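November 26, 2021
Laundry task notebook, dryer door by teleop

Long one today, so get a coffee if you're reading along. I finally have the dryer door going in a way I'd be willing to show the folks at Orley, and I want to get it written down while my hands still remember it.

Where we stood this morning: 166 demos on the Stovivwood set, nearly all of them fine up to the moment the fingers meet the ring and then pretty ugly. The old habit (mine too, I started it back in June) was to drive straight at the door from the front and fish for the edge. You can get away with that when you're steering and can feel your own impatience, but played back it's a mess of little stabs, and the policy learned the stabs beautifully! So I threw out 14 of the worst and began again with one rule for myself. Come in low, stop short, line up using the wrist view only, then go.

It helped a lot. The wrist view is poor for telling how far away the glass is, with all that glare, but it's very good for seeing where the fingertips sit against the rim. I switch back to the head view for the swing, and I've stopped trying to do the swing in one pull. Crack it, let go, move the hand around to the inside of the door, push. More steps, yes, but each one is slow and plain, and the arm doesn't end up with its elbow in a silly place. I like the inside push so much that I'd use it for the washer too, if the Lawal people agree.

Things to sort out before the next session:

The leader arm drifts a hair when I rest my hand on it. Recalibrate, and please don't lean on it while you chat (talking to myself here).

Episode 1531 has a long pause in the middle where I was rereading the task card. Trim it or drop it, I haven't decided. Leaning toward drop.

Gripper speed is still set for the folding task. Half that for the door, please, and put it back when you're done.

I'd also like us to agree on when an episode ends. I've been stopping once the door is open and the hand is clear of it, but the Brellumside notes keep going until the arm is home. Either is fine by me, as long as we all pick the same one!

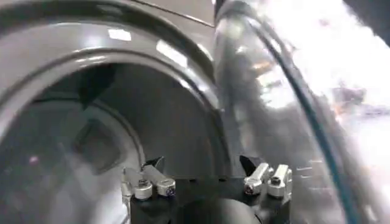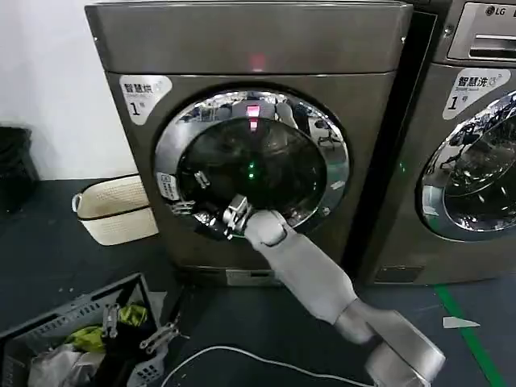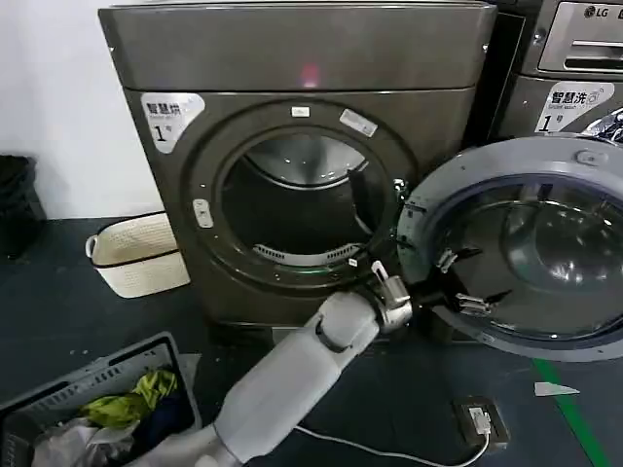

Door work on the laundry machines. First is the wrist view, the other two are dryer no. 1.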